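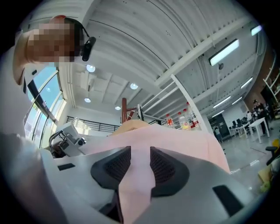
Oson 2 review: trajectory cleanup for hand-held gripper demos

By Itsuki Matsuda
October 11, 2023

Oson is a desktop program for turning hand-held gripper recordings into training episodes. It takes the wrist video, the inertial data and the finger width signal, lines them up in time, recovers the path of the gripper, and lets you cut, label and export the result. The developer is Šťastný, a small company that also sells a calibration package I have not used. Version 2 came out in March and I have been running it on cloth handling data since then.

I bought it to replace a folder of scripts. The scripts worked, but only two people could run them and one of those people left. Most of what follows is a comparison with those scripts, and with Flodness, the other program we tried for the same job.

Installation

It installs from a single package on Linux. There is a Windows build, which I did not test. The license is tied to a machine and can be moved from the account page, with a wait of one day between moves. That wait caught us once when a workstation had to be swapped on short notice.

A graphics card is needed for the tracking step. Everything else runs without one, so I do my labeling on a laptop and leave the tracking to the workstation overnight. Projects are plain folders with a small database file inside. They copy over the network without trouble as long as the program is closed on both ends. If it is open, the database file can get locked and you have to delete a lock file by hand. The manual covers this, in an appendix.

Import and time alignment

Our test set was 302 episodes of folding and flattening thin fabric, recorded over several sessions by different operators. Import took 66 minutes, including the time alignment pass.

Alignment works by matching the finger width signal against the motion of the fingers in the video. At the start of each recording the operator opens and closes the gripper a few times, and Oson looks for that pattern. You can tell it how many closures to expect. If it can't find them it marks the episode yellow and moves on, and you fix those later by dragging one track against the other.

I like that it doesn't guess. Our old scripts would pick the best match no matter how bad it was, and a bad offset is hard to notice in fabric work. A rigid block moves when the fingers close on it. Cloth has slack, so the fingers can be shut for a while before much of anything else in the view moves, and an episode with a wrong offset still looks plausible when you play it back.

Dragging the tracks is fiddly. There is no way to nudge by a single frame from the keyboard, and the zoom resets every time you change episodes. I asked support about this and was told a nudge key is planned.

Tracking

The tracking step builds a map of the room from one slow recording, then places every other recording in that map. This is the part that costs money and the part most people will care about.

In a large room with fixed structure overhead it does well. A wrist camera spends a lot of time pointed up or sideways, and beams, light fittings and railings give the tracker plenty to hold on to. Big windows are harder. The exposure changes as the gripper turns toward them, and on sunny days we got more lost tracks in recordings made on the window side of the room. Lowering the maximum exposure time in the camera settings helped more than anything inside Oson.

The other problem is the work itself. When a wide piece of cloth is lifted, it can fill a big share of the view, and it moves with the gripper. To a tracker, something that moves with the gripper looks like a world that has stopped moving. Version 1 fell for this all the time. You would see the path freeze in the air in the middle of a lift and then jump when the cloth dropped away.

Version 2 adds a masking model that tries to find whatever is held and ignore it. On our fabric it is a clear improvement. The model handles plain colored cloth well, even when it drapes over the fingers and spreads past them on both sides. It has more trouble with patterned cloth and with anything sheer. In those cases the mask flickers from frame to frame and the path picks up a shake of a few millimeters. You can paint a mask by hand on one frame and have it carried forward, which usually fixes it, but that takes a few minutes per episode and I would not want to do it for a whole set.

People are masked too. There is a setting for how far to grow the mask around a person, and the default is too generous for our room. With an operator leaning in close, the default threw away so much of the picture that the tracker had little left. I turned it down to the lowest value and left it there.

Faces can be blurred on export in the same pass. Blurring is done per frame, and the blur stays in the exported video only. The source files are left alone, so if your rules say the originals must be blurred as well, you need another tool.

Reviewing episodes

After tracking, each episode gets a score and a color. Green episodes can be exported as they are. I still look at all of them at double speed, because the score measures the path and says nothing about whether the fold was any good.

The review screen is the best thing in the program. Video on the left, path in the middle, finger width and speed along the bottom, and everything scrubs together. You can mark grasp, lift, place and release with number keys. It also suggests these marks from the finger width signal. With thin cloth the suggestions are late, since the fingers close almost fully whether or not there is a layer between them, and the threshold for a grasp is set with thicker things in mind. The threshold can be changed per project, but not per episode, so mixed sets need to be split up first.

Labels can be exported to a spreadsheet and read back in. We used this to have a second person check the marks and it worked the first time.

There is no undo for a deleted episode. It goes to a trash folder inside the project and you have to move it back by hand and import it again, which loses the marks.

Replay check

Before export you can load an arm model and have Oson check if the arm could follow each path. It reports joint limits, speed limits and self collision. It does not check against the table or anything else in the room unless you draw boxes for them.

We ran it with the arm we train for, and it rejected more than 70 episodes. Most of the rejections were wrist speed during the last flick that operators use to open out a fold. I had suspected this was a problem and had never had a number for it. We have since asked operators to slow that motion down.

The check is slow to set up. The arm model importer is strict about mesh formats, and the error messages give a line number in a file that the importer wrote itself and then deleted. Plan on an afternoon for the first arm. After that it is a menu choice.

Export

Oson writes its own format and three open ones. Our training code is called Esero and reads none of them, so I wrote an export plugin. Plugins are Python files with two functions in them, one for the header and one for each episode. Mine is short and has not broken across updates. The example plugins in the manual are out of date, and the ones in the install folder are correct, so use those.

Timestamps are exported in camera time by default. If you want them in the time base of the finger signal you have to tick a box on the second page of the dialog. I missed it on our first full export and had to run the whole thing again.

Compared with Flodness

Flodness is cheaper and runs in a browser. It is easier to hand to a new person, and its frame-by-frame editing is better than Oson's. It has no held object masking at all, and on our fabric recordings it lost the path often enough that I stopped the trial early. For small rigid parts on a bench I would look at it again. It also wants the video uploaded to its servers, and for some of our work that is ruled out.

Problems that are still open

The program uses more memory the longer it is open. I restart it at lunch.

Projects made in version 1 open in version 2 but keep their old tracking until you rerun it, and nothing on the screen shows which version an episode was tracked with. I now put it in the project name.

Two-gripper recordings are supported, but each gripper is tracked separately and the two paths are joined afterward. The distance between the hands drifts a little over a long episode. For carrying a towel by two corners it was fine. For matching corners I would not trust it yet.

Support answers within a day or two, in full sentences, and they ask for the log file first, so attach it.

Who should buy it

If you record soft materials with a hand-held gripper and have more episodes than you can clean up by hand, Oson 2 is worth the price. If your objects are small and rigid, the masking won't do much for you and the cheaper program may be enough. Anyone still on version 1 should update and rerun tracking on any set with large cloth in it. We have renewed for another year on two machines.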